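Desk Tips for People Who Play Shooters at Home

Posted 07/12/2024

Most aiming trouble starts with the desk and the stuff on it. Before you change your sensitivity for the fifth time, spend an evening on these.

Wash the mouse pad. Cloth pads pick up skin oil, and the patch in the middle goes slow first. Use lukewarm water and a drop of dish soap, rub with your palm, rinse until the water runs clear, and press it in a towel. Lay it flat to dry overnight. Don't put it in the dryer. My Luvmont pad has been through this every February and the stitching has held.

Check the mouse feet. If they feel gritty, wipe them with a damp cloth and look for hair packed around the edges. Worn feet peel off with a fingernail and a little warm air. 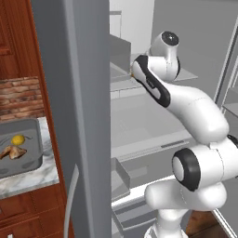 Set the chair before the monitor. Your elbow should sit level with the desk, or a touch above it. Then raise the screen until the top edge meets your eyes. A couple of thick books will do if the stand is short. I used two Grovinthorpe phone directories for years.

Tape down the mouse cable, or hang it from a clip on the back of the monitor. Leave enough slack to reach every corner of the pad.

Keep drinks off the desk. A low stool on your non-mouse side works, and so does a bottle with a screw cap. If something does spill on the keyboard, unplug it, turn it over, and leave it that way — a full day at least.

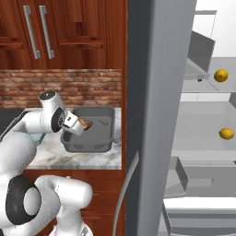 Kitchen counter, brick backsplash and open refrigerator door.

Dust the PC with the power off. Hold each fan still with a finger while you blow it out. The front filter on my Allgate case pulls straight off and can be rinsed in the sink, but it has to be bone dry before it goes back.

Write your settings down on paper. Mine say 1000 for polling rate and 301 for the in-game slider of an old favorite, and that card has saved me after more than one reinstall. Tape it under the desk, where it won't get thrown out with the mail.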